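Setting the Table, Over and Over
A robot arm takes shape in a shared workshop, and its lessons come from a kitchen

By Paula Dobre
29/12/2019

The arm is bolted to a bench at the back of Hidholm, a members' workshop on the second floor of a former shoe warehouse. It has a shoulder made from a car window motor, a forearm cut from aluminum channel, and a wrist that Emilian Onu has rebuilt four times. When I visited, the wrist was off again. He had it in a shallow tray with the screws in a jar lid next to it.

Onu repairs elevators for a living. He and Zanele Nel, a school lab technician, started the arm two years ago under the name Skenutora. The goal has stayed the same since then. They want a machine that can take clean cutlery and put it away in an upright holder, forks with forks and spoons with spoons.

"People ask why we don't pick something easier," Nel said. "This was supposed to be the easy one."

Their first version ran on fixed positions. A fork was placed on a marked spot, the arm went to the spot, the jaws closed, and the arm swung over to the holder. If the fork was turned a little, the jaws came down on the tines or missed. Onu spent one winter building a tray with slots to line everything up. By the end, he said, a person loading the tray was doing all the sorting and the arm was only moving things sideways.

The second version is meant to learn from people doing the job by hand. The person holds a gripper in each hand, with a camera mounted on top, and handles the cutlery through the jaws. The recordings show the software what the jaws should do and what the camera should see while they do it. The arm doesn't need to be in the room, and that suits a group whose arm is usually in pieces.

Most of the recording happens in kitchens, on ordinary tables. Nel likes a patterned cloth with some wrinkles in it. A bare bench taught the software to find a spoon on a bare bench and very little else.

A spoon is the harder of the two for her. The bowl is curved and shiny, and near a window it picks up glare. She grips it by the handle and keeps the bowl up. A fork goes the same way, tines up, with the jaws far enough down that they stay clear of the neck.

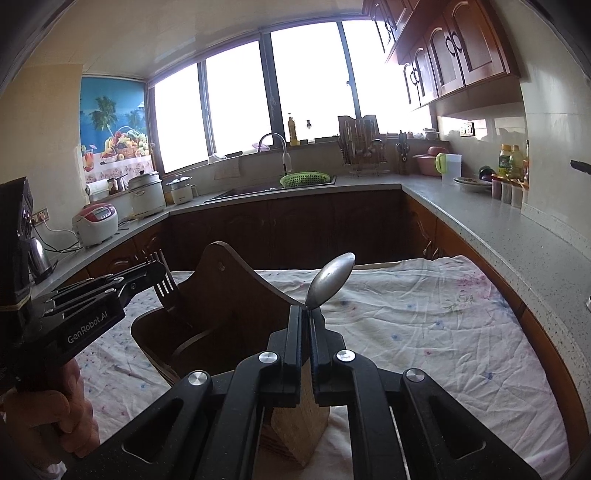

What a session takes

Nel does 24 placements in a session and then stops. She tried longer runs in November and found that her wrists got lazy. She began dropping pieces in from too high, and the software learned that too. Each recording is watched once at normal speed before it is kept. Anything with a slip or a long pause goes into a separate folder that Iolanda Prado looks after.

Prado joined Hidholm to use the lathe. She now writes most of the code. Training runs overnight on a secondhand desktop with two fans, one of them zip-tied in place. With 19 sessions in, the arm could pick up a fork from the cloth on most tries. It still had trouble letting go. The jaws opened and the handle leaned back against one finger, then came out again when the arm lifted.

Her fix was to have the arm wait for half a second after opening and back away along the line of the handle. Onu wanted smoother finger pads as well, so they did both, and now they argue over which one helped.

Parts and money

The motors cost more than everything else together. Eight of them came in one box from Girance, a surplus dealer two towns over, and one was dead on arrival. The channel was left over from a door job. The cable ties, sleeving and connectors came out of the shop's shared drawers, and Onu pays for those at the end of the month like any other member.

Birgit Dreßler, who runs the shop, has asked for one change. The arm must have a stop button that can be reached from the aisle as well as from the bench. Onu had the button. He was waiting on the bracket, and on the wrist.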